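Reconciling a petty cash float at month end

The method below applies to any float run on the imprest system, where the cash in the tin plus the vouchers always equals a fixed sum. The Joltthorpe office float is used for the figures. It is fixed at 801 pounds and is closed once a month.

Before starting
Stop all payments from the float until the count is finished. Collect the voucher book, the receipts and last month's signed sheet. Check that voucher numbers run on from the last one used. A missing number is treated as an open item, even if the slip was spoiled and thrown away.

Step 1. Count the cash
Sort notes and coins by value and write down each subtotal. Count twice, the second time from the smallest coin upwards. Do not look at the book balance first.

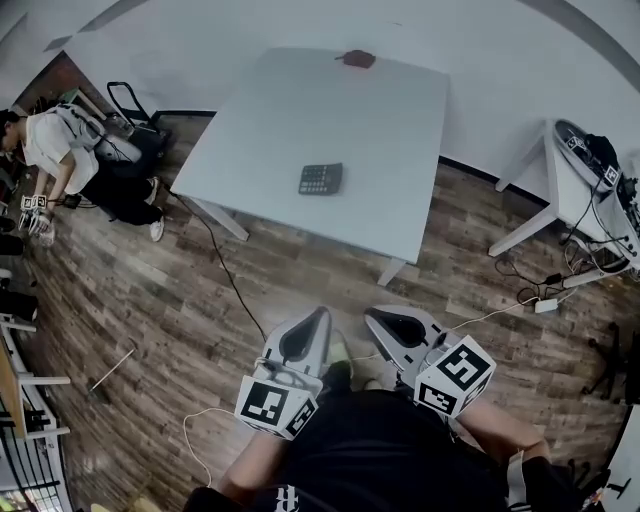 Step 2. Add the vouchers
Enter each voucher in number order and total the column. Clear the calculator and add the column again from the bottom. If the two totals differ by a multiple of nine, look for swapped digits – 54 entered as 45, for instance.

Step 3. Compare
Cash plus vouchers should come to 801 pounds. Differences under 3 pounds are posted to the over and short account. Anything larger is held open and the receipts are checked one by one against the vouchers. Suppliers with two accounts, such as Gaber and Ondik, are the usual source of duplicates.

Step 4. Top up
Draw a cheque for the voucher total, adjusted for any posted difference. Mark every voucher as paid and file the set behind the sheet.

For December, close the float before the last bank run and carry late receipts into the new year.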